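Print this page | E-mail this page
Search the docs Go Advanced

# Ura Gear Set: data card

Version date: 2026-01-16
Maintainer: Raili Halonen, Seppälä
Status: in use, measurements incomplete (see Known gaps)

## Summary

Ura is a set of records on small loose gears, kept as parts and documented as tabular data. Each physical gear has one row in `gears.csv` and one or more rows in `measurements.csv`. The set was put together for sorting, matching and replacement work, where a gear arrives without a drawing and has to be paired with something on the shelf.

The current release holds 1,451 gear records and 1,739 measurement records. A gear measured in two sessions has two measurement rows. The older row is kept and flagged `superseded`.

## Scope

Included: external spur gears with straight teeth and a plain round bore, in metal or plastic.

Excluded: helical, bevel and internal gears, racks, worm wheels, and anything still pressed onto a shaft. Compound gears were dropped in November and moved to the Ateo list, which has its own card.

## Materials and finish

`material` takes one of three values: `metal`, `plastic`, `unknown`. Alloy and polymer names are not recorded in this field. If the supplier stated one, it goes in `supplier_note` as written.

`finish` describes color and surface condition at intake. Metal gears range from bright to heavily tarnished. A copper-colored or bronze-colored surface is entered as `copper_tone` and says nothing about the base metal. Tarnish is entered separately under `tarnish` (0 to 3), read from the tooth flanks and the flat face. The tooth edges are left out of the tarnish reading.

Machining marks and scratches on the face go in `face_marks` as free text. White plastic gears are entered as `white`, with no shade given.

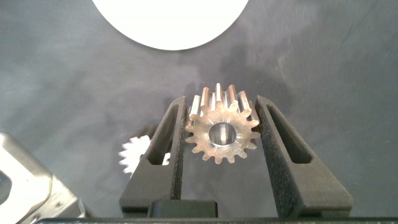

**Can the tooth count be used to match a gear by itself?**

Tooth count narrows the search but is not enough to make a match. Outside diameter, face width and bore also have to agree, and two gears with the same count can have different tooth sizes. Filter on `teeth` first, then on `od_mm`, then on `bore_mm`.

## Fields

gears.csv

- `gear_id`: integer, never reused
- `material`: see above
- `finish`: see above
- `tarnish`: 0 to 3, blank for plastic
- `teeth`: integer, counted by hand from a marked tooth
- `face_marks`: free text
- `source`: `Flurov`, `Seppälä` or `other`
- `supplier_note`: free text, original spelling kept

measurements.csv

- `gear_id`: key to gears.csv
- `od_mm`: outside diameter, measured over the tooth tips
- `width_mm`: face width
- `bore_mm`: bore diameter
- `session`: text
- `superseded`: 0 or 1

For odd tooth counts a caliper across the tips reads low. The value in `od_mm` is corrected for this. The uncorrected reading is not stored.

## Handling and layout

Gears are laid flat on a dark matte surface for intake. White plastic parts are easy to find against it. Darker metal parts are less so, and small ones should be returned to the tray before the next bag is opened. Do not stack gears face to face, as the flat faces scratch.

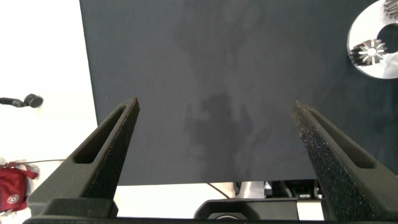 Wipe the mat between bags. Swarf and plastic dust from one bag have been found in the bore of parts from another, and bore readings from those sessions were redone. A dry cloth is sufficient. Solvents are not used on plastic gears.

Bore readings are taken in two directions at right angles and averaged. If the readings differ by more than the tolerance given in `NOTES.txt`, the gear is set aside and `bore_mm` is left blank.

## Known gaps

- `width_mm` is missing for most Flurov plastic gears.
- `tarnish` was assigned by one person and has not been cross-checked.
- Pressure angle is not recorded.
- Wear is not graded. Chipped teeth are mentioned in `face_marks`, which is the wrong place for them, and will move to a separate field.

## Changes

Corrections go to Raili Halonen with the `gear_id` in the subject line. Do not edit the CSV files directly.

Print this page | E-mail this page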